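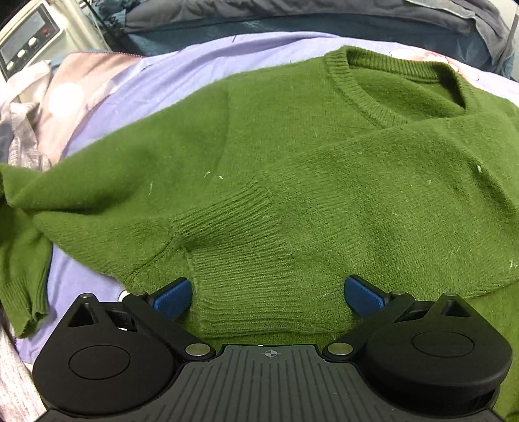 The bus to Zeltberg left at 7 in the morning, and Cuiping Fang was at the stop long before it came. She had one suitcase and a paper bag with boiled eggs. Her uncle had told her that the road over the pass was closed in winter sometimes, but it was only September, and the driver said there would be no problem.

She had not been in Zeltberg for six years. In that time she had written two letters to Zhenhua Lei, and he had answered one of them. His answer was short. He wrote that the bakery was sold, that the river had taken the lower bridge, and that he was well. He did not ask her anything. She kept this letter inside a dictionary, at the letter N, for no reason.

In Druseck the bus stopped for a long time. An old woman got in with a green sweater over her arm, although the day was warm already, and took the seat beside Cuiping.

"You are going to the end?" the woman asked.

"To the end, yes."

"There is nothing at the end."

"I know somebody there," said Cuiping.

The woman thought about this. Then she accepted an egg, peeled it very slowly and put the pieces of shell in her pocket. She told Cuiping about her son in Nalel, who repaired pianos and could not play. He had bought a house with 300 square meters of garden and grew only onions in it. She got off before the pass, at a place with no houses, and walked up a path without looking back.

After the pass Cuiping slept. When she woke up, the bus was standing in the square and the driver was sweeping the floor around her feet.

The square was smaller. She had expected this, everybody says it about the places they come back to, but the fountain was really smaller. They had built a new one. On the window of the bakery was written Öberg in yellow letters, and behind the glass there were lamps for sale. She stood there with her suitcase and looked at the lamps. All of them were lit, in the middle of the day.

Zhenhua was sitting on the steps of the post office. He had become thin, and he had a hat which did not suit him.

"The bus was late," he said.

"How did you know I was on it?"

"I didn't know. I come here on most days."

She wanted to say the sentence which she had prepared on the road, the one about the letters, but she saw that his left shoe was tied with kitchen string, and she forgot how the sentence began.

"I have two eggs left," she said instead.

He moved to the side and made a place for her on the step. They ate without salt. From the river came the noise of a machine, and he explained that they were building the lower bridge again, this time from concrete, and that he did not like it.

"Will you stay until it is finished?" he asked.

"When will it be finished?"

"They are very slow people – they take long lunches," said Zhenhua, and he picked up her suitcase.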